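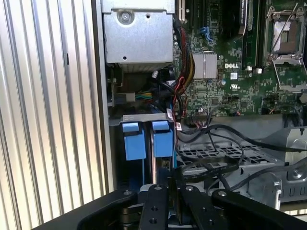
Refurbished office desktops get sold on the case sticker, and the case sticker tells you very little. Clolside lists its bare Dell chassis differently, as an opened machine with the side panel off, and we prefer it that way even though it makes the thing look less like a bargain. With the cover gone you can check what you're paying for. The CPU socket is open, retention lever up, so don't expect a processor. There are modules standing in the memory slots, but the listing treats those as a bonus and won't promise a size, and neither will we. The green board has the DELL logo printed right on it next to a finned silver heatsink, so at least the board and the name on it agree.

Clolside Bare Chassis, Dell, opened and sorted
Stock code: 137
Condition: used, sold as parts or as a base for a rebuild
Listing checked: December 13, 2022

What you get

The chassis, the motherboard mounted in it, the chipset heatsink, and the internal wiring as found. Memory modules stay in if they were in when the unit was sorted. They are not tested for size or speed.

What you don't get

No processor, no CPU cooler, no hard drive, no operating system, no keyboard or mouse, no power cord. Older versions of this page said "nearly complete." We asked for that to come off. A computer with no processor is not nearly complete.

About the word "tested"

Sellers lean hard on this word. On a bare chassis it can mean that somebody plugged it in and a light came on, or it can mean that somebody read the label. Clolside says each unit gets a visual check and nothing more. We'd like to see a proper power check, and we have said so twice. Until that happens, treat the power supply as an unknown and try it on a bench before you trust it with parts you care about.

The socket

Look at this before anything else. An open socket is easy to damage, and bent contacts or pins are the usual reason a cheap board turns out to be a dead one. Use a bright light and a magnifier. If you find damage, write in before you install anything, as the return terms below don't cover a board that has had a processor clamped into it.

Will it take my parts?

Maybe. Big-brand office machines have a habit of using their own connectors, their own front panel wiring and their own ideas about where a screw hole should go. Read the part number off the board and look it up before you order a processor. Do the same before swapping the power supply. Adapters exist for some models, and by the time you've paid for one the savings are looking thin.

How it compares

The Hellgate barebones kit costs more and comes with a cooler and a printed parts list. If this is your first build, buy that one -- the parts list alone will spare you an evening. The Westetti shell is cheaper but has no board in it, so it's really a metal box. Zuccaro sells a similar opened unit with a "performance ready" badge on the page. We couldn't find out what the badge means.

Who should buy it

People who already have a matching processor in a drawer. Repair classes that want something to take apart and put back together. Anyone who needs this particular board and has checked the number. If you only want a working desktop for email and homework, a complete used one is less trouble.

Returns

6 days from delivery, unit unmodified, buyer pays postage. That's short. Open the box the day it arrives.

Shipping

Ground only. Clolside packs 2 to a carton when you order a pair.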